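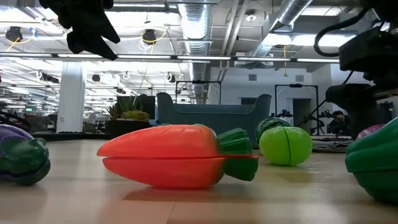

Toy carrot on the produce table, Storcombe robot lab

Arm Drop on the Produce Table: Your Questions

Updated 2 Mar 2026

Thank you to everyone who wrote in after the arm drop, and thank you for being so patient while we worked through it. Quite a few of the same questions kept landing in my inbox, so I've gathered them up with the best answers we have so far. If yours is missing, please do send it along!

What happened?

We were running the toy sorting task, the one where the two arms share the work of moving fruit and vegetables in and out of the basket. On run 332 the right arm stopped partway through a reach, lost holding power at the shoulder and came down onto the wood with its gripper open. The left arm carried on for a moment until Jade Cheetham hit the stop button. She was standing well back, as she should have been, and she wasn't touched.

Was anyone hurt?

I'm very glad to say no. We still wrote it up as a safety matter and not as a plain equipment fault, because a person reaching in to straighten a toy could have had a hand under that forearm. We used to do that all the time, me included, and I'm a little embarrassed about it now.

What caused it?

A power connector at the shoulder had worked itself partly out. The cable had been tied down a bit too short after we moved the mount in November, so every long reach gave it a small tug. The Umard controller did notice the voltage dipping and it logged 17 warnings that day, but they went to a file none of us had open. We had set the warnings up that way ourselves to keep the screen tidy while we were tuning the grip force, and then we forgot to set them back.

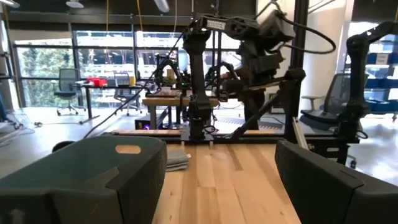 So there were really two faults, the short cable and the quiet warnings, and we've treated them separately. The cable now has a proper loop of slack and a clamp that takes the strain. The warnings pause the run, and somebody has to clear them by hand before either arm will move again - a bit annoying on a busy afternoon, but we're getting used to it.

Why didn't the brake hold the arm up?

That joint doesn't have one. The shoulder is held by its motor, so when the power goes, it sags under its own weight. Denise Lambert has added this to the induction sheet in large letters, and she would like everybody to sign the new version, even those of you who have been with us for years.

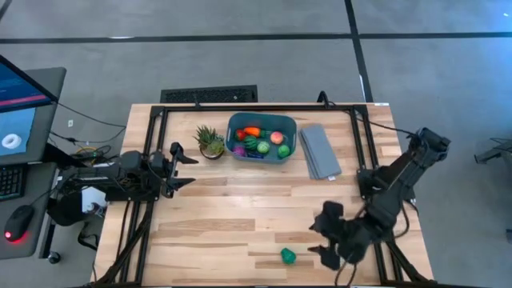
Can I reach onto the table while the arms are paused?

Please don't. A paused arm is still a powered arm, and it can drop if the power fails. Park both arms in the rest position first, press the stop, and then reach in.

Did we lose any data?

Only the one run. We saved 658 runs across the two tables, and the others all play back fine. Run 332 is kept in its own folder for anyone who wants to study the joint readings.

When can I book the table again?

Bookings are open now in Skastilmont, for short sessions only. We want 600 more reaches with no warnings before we go back to long ones. Denise keeps the tally, so ask her if you're planning something big.

What should I do if I see a warning?

Press the stop, step back and tell Denise or Jade, even if the message clears by itself. Leave the cables just as they are, please, so we can look at them first.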